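Fledmont library extends evening hours

The Fledmont public library will stay open until 9 p.m. on weeknights starting in February, the town said Monday. The building now closes at 6.

The change follows a survey in which 795 residents took part. Most asked for more time after work to pick up books and use the study tables.

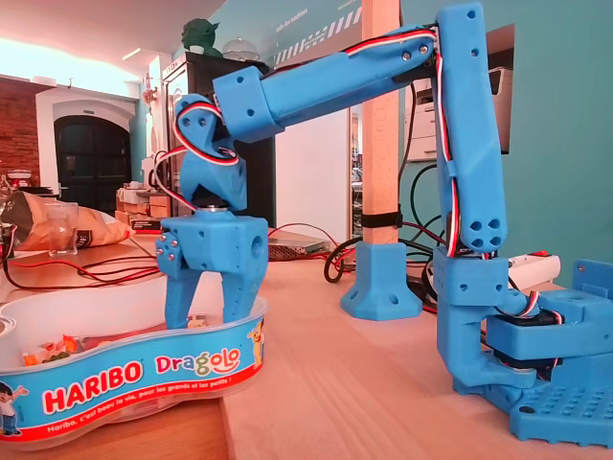 A blue 3D-printed robotic arm on a wooden tabletop.

Saturday hours will not change. The Medve Street branch will keep its current schedule until its new furnace is in.

The library lent 3,883 items last month. Cardholders can now borrow up to 10 at a time, and holds may be picked up at the side entrance on Rulov Avenue.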